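Protico project, October update. I said I'd post where our student team has got to with picking up soft things, so a short thread.

1/ The task for this part of the course is a red tray next to a sink, with the arm on the left. We have to get soft items in and out of it without a person touching anything. Hard blocks were last term and they were much easier.

2/ These are from the session where we worked on the yellow one.
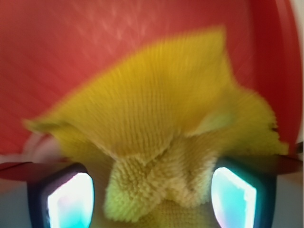
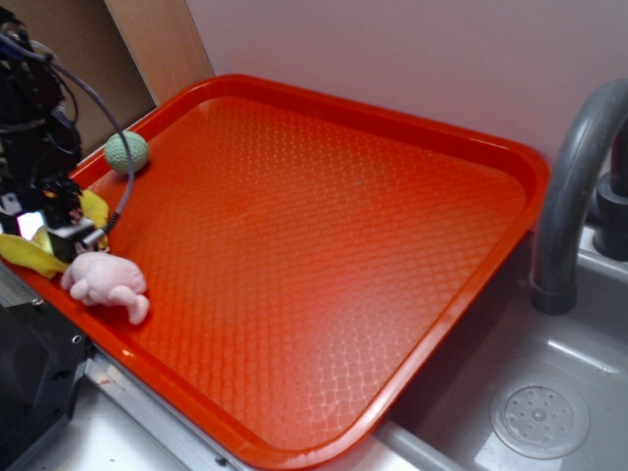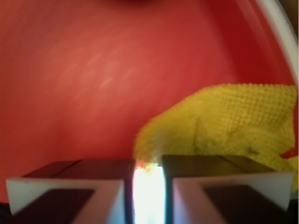

Tray work by the sink. First and last are from the wrist camera, the middle one is the side view.

3/ The trouble with anything soft is that it never has the same shape twice. With a block you work out where the edges are and close the fingers. With this you have to choose a fold and hope there's enough material behind it.

4/ Vitória Pacheco wrote the part that picks the grasp point. Her first version went for the middle of the largest yellow area. That sounds sensible but the middle is often flat against the tray, and the fingers slide over it.

5/ The new version looks for a raised fold near the middle and comes in across it. It's slower by 2 seconds a go. We're keeping it.

6/ We have 800 recorded attempts so far. The target in the course handbook is 2,000 before the end of term, so we need to get a move on. A good session gives us 30 usable ones.

7/ "Usable" means both views saved and the start and finish marked properly. We threw out a whole evening in the first fortnight because the clocks on the two cameras didn't agree. Rosário Prata has since written a check that runs before every session – if the times don't match, it won't let you start.

8/ Glare off the tray is still a nuisance. The side view gets a pale patch on the ridged floor and the wrist view gets streaks on the red. We've asked if we can try a matt tray. No answer yet.

9/ Someone asked if we train on one item at a time. No, we change over within a session. The pink plush and the green ball stay in the rota, and the ball is the one I'd like more of, as it rolls if you come in too low.

10/ Next job is letting go cleanly. At the moment the fabric sometimes hangs on one finger after the gripper opens, and the program counts that as a success when it plainly isn't one. Vitória wants to add a small shake. I'd sooner open wider and back off slowly. We'll try both and I'll post the numbers.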